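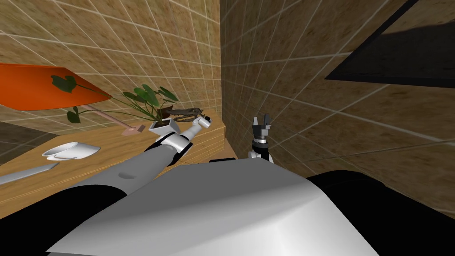
Apr 19, 2024. Counter task, sim build 19

Third round in the kitchen sim before Coltesness gets the real unit. Writing this down while I'm still annoyed.

Left arm reaches over the counter and gets its gripper in beside the white pot. Right arm stays up. I asked Ramiro Bermúdez what the right one is supposed to be doing in that stretch and he said "waiting." Fine, but at Coltesness the prep crew doesn't have a waiting hand, and the shift plan Wadance sent over assumes two working arms from the first minute.

Things I don't believe yet:

The 3,000 runs. Of those, 1,010 got marked as passed, and the pass check only looks at where the item ends up. It doesn't care if the arm brushed the plant on the way. A person wiping that counter would move the plant first. Ours has no step for that.

The claim that nothing changes for staff. Somebody has to clear the counter to suit the robot, and somebody has to put things back. Right now that is one of the morning people, on top of their own work, and it isn't in anyone's hours. Barroso did a version of this in December and ended up with a new job called "reset," paid less than prep. I'd like that said out loud before we sign off.

Blades. There's a long one lying on the counter in this layout. Who picks it up, us or them? Clalon's safety sheet says "operator," with no name and no shift.

To do: rerun with contact logging on. Ask Ramiro for the 3 worst failures, video and joint data both. Get someone from the morning crew in to watch a full run, paid, before the next call with Wadance.

Left arm speed limit still at the old setting. Don't change it until the logging works.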